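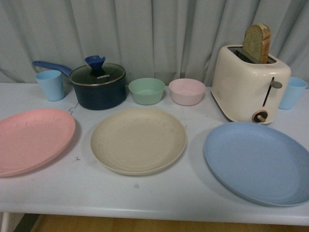 Nia Morgan reckons I should stop blaming the wrist straight away and look at the force limit first, as she had the very same stop in October with the Pemum fingers on and it was the limit all along. She may well be right, she usually is about the Palgate arm, but I'd like to get it all written down before I go fiddling with settings.

01/01/2026, plate stacking, Ustach bench

So, the fault. The job is to get the plates into one pile, and the arm has been managing it nicely for ages, which is why I'd got a bit too relaxed and had my back to it. On the blue plate it came down with the fingers open, one over the plate and one outside the rim, just as it should, and then it simply kept going down. The outer finger pressed into the tabletop and the arm pushed for far longer than I'd like before it gave up with fault 233. I hit the stop button as well, a beat late I'm afraid. 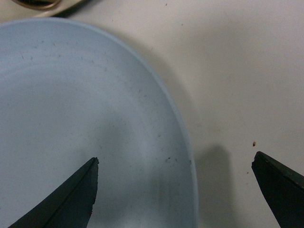 The log says the limit was 60 when I'd have sworn we left it lower, and the height it was aiming for was below the table surface, so it was never going to end well. I suspect the table height was lost when James restarted the controller (not his fault at all, there's no warning when it happens, and I've done the same myself more than once). I've put the height back in by hand and saved it properly this time.

Still to do: run it at slow speed with a hand on the button, have a good look at both finger tips for fresh damage, and try Nia's lower limit. Please, everyone, no full-speed runs until that's done, however tempting it is! The old backup is file 608 if mine turns out to be rubbish. 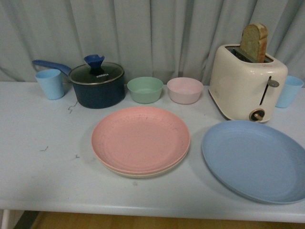 Stacking bench, pink on top of cream, blue on its own.

Oh, and the stop button's cable is too short to reach the stool. I've asked for a longer one.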